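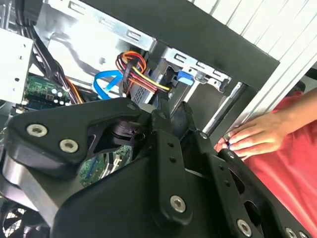

# Inside an old Dell, a thread 🧵

**1**
Wednesday is desktop day on this account and I have a proper big black tower to show you! Side panel off, lid of the world open. I love these cases. So much room to get in, and you can read the whole machine like a street map.

**2**
First thing I look for in any office tower is blue plastic. A blue latch up by the drives means somebody at the factory was thinking of the person who'd have to open it one day. Bless them. I have taken apart things held shut with 11 different screws and I still hold a grudge.

**3**
Lay it on its side before you do anything else. Upright, you're working sideways with a torch in your teeth. Flat, everything faces you and the screws stay where you drop them (mostly). 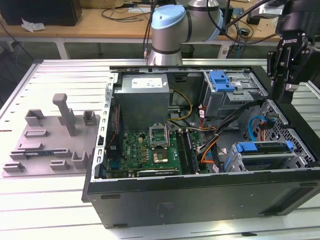 *Power supply top left, green board below it, socket bracket up.*

**4**
Can we talk about the lever on a CPU socket? Best bit of any desktop. Lift it, swing the metal bracket back, and then keep your fingers well away from the contacts. I bent a pin on a board from the Trosdale car boot years ago and spent a whole evening putting it right with a sewing needle.

**5**
Hard disks next. I always pull them early, partly because they're the bit people care about (photos! tax! a novel!) and partly because the space they leave makes the cabling so much easier to get at.

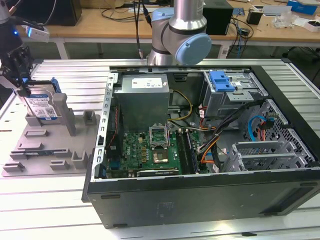

Label every one with masking tape as it comes out, too. I've got a box of 30 from the Jalwood office clear-out and the ones I didn't label are a misery to sort.

**6**
Wiring tip while I'm on it: yellow, black, orange and red all come off the power supply in one fat bunch. Take a phone picture before you unplug any of it. Then take another one from the other side. You'll want both.

**7**
Last thing, and I know it's a tiny thing to get excited about, but look at a pin header from close up some time. All those little metal legs in two tidy lines!
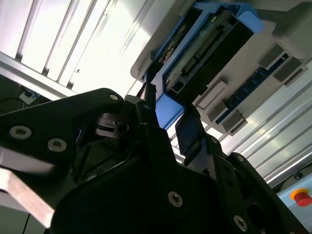 *Blue frame, long header, double row of pins.*

**8**
Memory sticks next week. If you've got an old tower in the loft, get the side off and post me a picture. I want to see the dusty ones most of all.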